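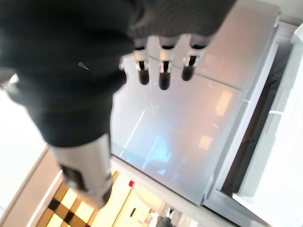 Grarkell is looking for people who work, or worked until recently, in kitchens, laundries and cleaning services, and who are willing to tell us and show us what changes in their job when a robot comes to work beside them. We are a small research and training company with a test kitchen on Carnegie Street, and since last July we have been preparing a robot arm with a fingered hand for simple duties such as opening appliances, wiping metal surfaces and carrying light items. The arm wears a black knit cover, the fingers have dark rounded tips, and most of its practice is done close to surfaces such as brushed metal, where the lamps make long white reflections and where also a person can easily misjudge the distance. The technical part goes forward. The human part we understand less, and for this we need you.

Call for participants: Working Next to the Arm
Deadline for applications: 2023-03-24

What the study is about

The project has the name Molarach. Our partner is Drelora, a company that runs staff canteens and will place the first arms in its own kitchens if the study gives a good result. Drelora has 127 kitchen employees at the sites in question. Before any arm is installed there, both companies want to know from experienced workers which tasks they would give away gladly, which tasks they want to keep, and what must be arranged differently in the room, in the shift plan and in the training.

We ask this because in an earlier survey we received 51 written answers from kitchen workers, and they did not agree with what the managers had told us. The managers spoke mainly about heavy lifting. The workers wrote about interruptions. Many of them said that a machine which stops and waits for help every few minutes would make their day longer, even if it does a part of the work. Several also asked who has to clean it. These are good questions and we could not answer them from our desk.

Who can take part

You are at least 18 years old and have a minimum of one year of paid work in a commercial kitchen, a laundry, a hospital or hotel cleaning team, or a similar place. It does not matter whether you worked full time or part time. You do not need any knowledge of robots or computers, and a critical opinion about automation is welcome. We would like to have some participants who have already lived through the introduction of a new machine at work, of any kind, also if it went badly.

You should be able to stand for periods of 30 minutes. If you need a chair or another arrangement, please write it in your application and we will adapt the session. Sessions are held in English or in Spanish.

We cannot accept persons with an implanted electronic medical device, because our safety review for this case is not complete.

What you will do

Each participant comes to the test kitchen for four sessions of three hours.

In the first session you get the safety introduction, learn where the stop buttons are, and work alone at the counter with tasks that you know. An observer takes notes on the order in which you do things. We do not measure your speed and we do not compare you with others.

In the second and third sessions you work in the same room with the arm. It will perform one part of a task, for example opening a door or moving a container, while you do your own part. You decide when it starts and you may stop it at any moment without giving a reason. An operator from our team is present the whole time.

The fourth session is a conversation in a group of up to six participants. We will draw the room on paper and move things around: the work table, the path to the dishwasher, the place where the arm should rest when it is not needed. You will also be asked to write, together with the others, a list of conditions under which you would accept such an arm in your own workplace. If the group thinks that there are no such conditions, then this will be written in the report also.

Payment

You receive 600 dollars for the four sessions, paid by bank transfer or by check within two weeks after the last one. If you stop earlier, you are paid for each session you have started — this is in the written agreement, which you get before the first visit. Travel by bus or train is paid separately against the ticket. Parking behind the building is free. A warm meal is served in every session.

Your data and your employer

The sessions are recorded on video. Your name is not stored together with the recordings, and faces are blurred before anybody outside of the Grarkell study team can see them. Drelora receives the final report and the list of conditions, but no recordings and no individual answers. If you are an employee of Drelora, your participation is voluntary, it happens outside of your shifts, and your supervisor is not informed by us whether you applied.

You can ask us to delete your recordings until the report is finished.

What will change at the workplaces

We want to be clear about what is planned, because applicants have asked. Drelora has stated in its agreement with us that no position will be removed during the first year with an arm. After this year there is no such promise, and we are not in a position to give one. It is planned that each site trains two present employees as arm attendants, with a higher hourly rate. What exactly an attendant does, and how much of the old work this person keeps, is still open. The results of this study will be used for writing the job description.

How to apply

Please send a short letter or e-mail with the following information:

Your name and a telephone number
Where you have worked and for how long
Two or three tasks that filled most of your working day
Days and times when you are available
Preferred language, English or Spanish
Any needs regarding food, access or seating

A résumé is not necessary. You may also apply by telephone; our office answers Monday to Thursday from 9 to 4, and a colleague will write down your answers for you. People who work nights can leave a message and will be called back at the hour they wish.

We will reply to every application, also when we cannot offer a place. Those who are invited may visit the test kitchen first and see the arm in operation, without obligation.

Grarkell, Study Office Molarach
Test Kitchen, Carnegie Street, side entrance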